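**Call for participants: teleoperation study on grasping from cluttered containers**

The manipulation group at Northorpe is looking for people to operate a robot arm in a paid study that starts in September. You do not need any experience with robots. We want a mix of people, including some who have never used a game controller.

**What we are studying**

Last year we collected 2937 demonstrations of an arm picking household items out of bowls, bins and baskets. Policies trained on that set did well on boxes and cans. They did worse on anything rounded that was resting against its neighbors. Tiina Halonen went back through the failed trials and found that most of them went wrong before contact, when the fingers came down at an angle that pushed the next item into the way.

Skilled operators rarely have this problem. They slow down, tilt the wrist a little, and let one finger find the gap first. We want to know if that habit can be taught in a short session, and if demonstrations recorded after the training produce a better policy than demonstrations recorded before it. The comparison is within each person, so everyone does both parts.

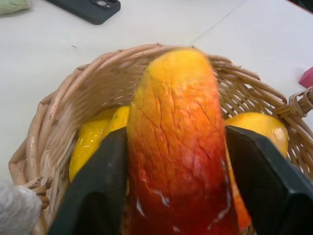
Each trial has one target item and one container. You move the arm with a handheld controller and watch a wrist view on a monitor. A trial ends when the item is set down on the marked area or when the time limit runs out. Dropped items are fine. We keep those trials and label them, so please don't ask to delete one.

**What you would do**

- Come in for 2 sessions in the same week, at the Mimano building
- Practice with the controller until you are comfortable
- Record 40 trials in each session
- Watch a training video and work with Gwilym Parry between the first and second sessions
- Fill out a short form on how tiring the work was

Sessions start at 9 a.m. or 1 p.m. Plan on being here for half a day, including breaks. Payment is $23 an hour, and you are paid for the full session even if we have to stop early for a hardware fault.

**Who can take part**

You must be 18 or older, able to sit at a desk for the length of a session, and able to use both hands. Glasses and contacts are fine. We can't take anyone who worked on last year's collection or who is currently employed by Feltelus, which supplies our controllers.

**Data and privacy**

We record the arm's joint positions, the gripper opening, the controller input and the robot's cameras. None of the cameras point at the operator. Your trials are stored under a number. We plan to release the full set with the paper, and once it is public we can't pull individual trials back out. Before that, you can withdraw at any point and still be paid for the hours you worked.

**How to sign up**

Write to Valentyna Zinchenko at the Northorpe study desk with your name, which start time you prefer, and whether you are left- or right-handed. She will send the consent form and a list of open slots. Questions about the method or the analysis go to Vitalii Symonenko.

Parking is behind the building, off the Mykhailiuk entrance. The front door is locked before 8:30 a.m.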